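**15 Oct 2020**

The company Lerilix has finished the renewal of its shared office on the second floor of the Prumen building, and the first tenants are already working there. The work started in March, stopped for a long time during the spring, and was completed last week. The old carpet and the dark furniture are gone. In their place the tenants have light wooden floors and white desks in all 3 rooms.

Peninah Nyaga, who manages the office, said that the furniture was the most difficult decision of the project. The old tables were heavy and had sharp corners, and people often complained about them in the narrow room near the stairs. "We wanted a desk which is simple and which you can clean in one minute," she said. "Before, every coffee cup left a ring and it stayed there forever."

The new desks were delivered by Storko, a furniture supplier from the same district. They have a flat, matte top and rounded corners at the front. The supplier left a price list for additional pieces, and Lerilix is thinking to order two more desks if the third room fills up before the end of the year.

The matte surface has one weak side. Small gray marks can be noticed on it more easily than on the old brown tables. Erick Kimaro, who rents a place in the largest room for his translation business, said that he wipes his desk every evening with a soft cloth and that most of the marks go away. He would prefer to have a drawer, but in general he is satisfied, and his back hurts less with the new height. 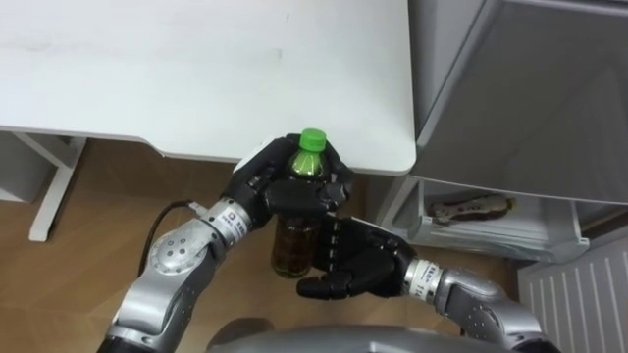 ## Rules for drinks and bottles

Together with the new furniture, the office has introduced a short set of rules. Open cups are not allowed in the two smaller rooms. Tenants may bring drinks in a bottle that closes well, and the bottles should go home or into the recycling box at the end of the day. Hot drinks can be taken in the kitchen, where there are high tables and a bench.

The rule about cups caused some discussion at the meeting of tenants. Haris Virk, an accountant, asked that the largest room be left out of it, and this was accepted. Wooden floors do not like water, Ms. Nyaga reminded the tenants, and a spill should be dried immediately with the cloths that are kept under the sink.

## Places and prices

A place at a desk costs 100 a month, with electricity, internet and cleaning included. The price was not changed after the renewal. Tenants who were in the building before March keep their old contracts until they expire, and they could choose their room first.

Some small works are still open. The blinds for the south windows have not arrived, and the door of the kitchen must be adjusted. Kiprono Tanui, responsible for the repairs, expects to finish both before the end of the month. The entrance code will also be changed, and tenants will receive the new one by e-mail.

Visitors who want to see the rooms can ask at the reception on the ground floor. It is necessary to wear a mask in the corridor and on the stairs.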